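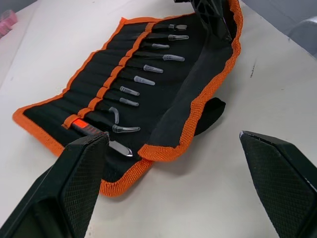
Sep 14, 2024

The left gripper started to slip again in the last week, so I decided to do the full service on both arms and write down how I do it. I promised this post in February, when I wrote about moving the cell from the old room to Grestinwood, and I am sorry that it took so long. Two readers asked me the same question by mail, which was how often one should touch a two-arm cell that works well. My answer is: more often than you like, but with small tools and slowly.

First the setup, for people who did not read the older posts. The cell has two arms at the near edge of a table, and a second table behind it where I keep the things the arms practice with. Each arm has a parallel gripper with two black fingers. The finger pads have a diamond pattern on the inside. The controller software is Flellau, and the script that does the homing and the calibration is one I wrote myself and called Flurnus. It is not a good name but I am used to it.

I keep the notebook of the cell on paper. On the last page before this service the counter of the left gripper said 427 closing cycles after the last cleaning. This is not a large number. On the right side I had 200, because most of my tasks in the summer were for the left hand. So I expected the left pads to be dirty and the right pads to be fine, and it was only half correct.

Cleaning the pads

The slip came from dust in the pattern. The small diamonds fill with fibers when the gripper works with fabric, and mine works with fabric very much. Before, I cleaned them with a wet cloth, and this was a mistake, because the cloth pushes the dust deeper. Now I use a dry brush with short hair, first along one direction of the lines and then along the other direction. After this I take a thin pick and go along the edges of the pad, where the brush does not reach. Please do not press with the pick. I made a scratch on a pad in this way two years ago and I could feel it with the nail until I changed the pad.

When the pads are clean I close the gripper on a strip of paper and pull. If I can pull the paper out from one side more easily than from the other, the fingers are not parallel. On the left arm the paper came out easily at the tip. I loosened the finger screws a half turn, closed the gripper on a flat metal piece with low force, and tightened the screws again while it was closed. I learned this from the Bisgaard forum and I have not found a better way.

The right pads were dirty too, although the counter was low. I think the counter starts from zero when I restart the controller without saving. I must look into this.

Cables

I always look at the cables after the grippers, when the arms are still in the service position. The black cable at the wrist must make a free bow and come back over the arm. If the bow is too short, it pulls on the connector when the wrist turns to the end of its range. If it is too long, it catches on things on the table. I had the left one too long for months. One time it took a plastic block from the table and carried it through a whole run, and I noticed only when I looked at the recording.
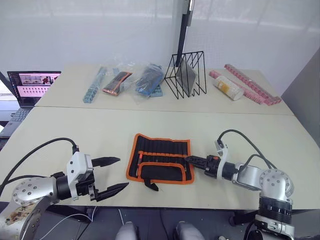
I made the bow shorter by the width of my hand and fixed it again. Then I moved the wrist by hand, with the motors off, from one end to the other end, and I watched the connector and not the cable. The connector should stay still. Do this slowly and with a good light.

The thin white cable on the floor is still waiting for a better place. I step over it every day.

Calibration

After any work on the fingers, the zero of the gripper is not the same as before. Flurnus has 19 steps for one arm, but only 13 of them are needed if the base was not moved. I skip the base steps. The order is: close fully, save the zero, open fully, save the range, then touch the reference points with the tip of the lower finger. I do the left arm complete before I start the right arm. In the past I did both together to save time, and I mixed the values, and the arms met in the middle of the table with an ugly sound.

For the check at the end I use my tool roll, the black one with the orange edge. It is a good test object. The fabric is soft and the pockets are narrow, and the gripper must close on a small handle without pulling the whole roll with it. If the height is wrong by a little, a finger goes into the fabric and you can see it immediately. I run it at a quarter of the normal speed, with my hand near the stop button. I keep the caps on all the picks when I do this, because a free tip can cut the pads I just cleaned.

The left arm passed at the second try. For the first one I had forgotten to load the new range, so it opened to the old value and the fingers stood too wide. The right arm passed at once.

What is still open

The left elbow has a brownish stain on the housing near the bottom, and it does not go away with alcohol. I will look at it again at the next service and compare. The arm moves normally and makes no noise.

I also want to write the counter values to a file at every stop, so that a restart cannot lose them. If somebody has done this with Flellau already, please write me, I would be glad to see your code before I make my own mistakes with it.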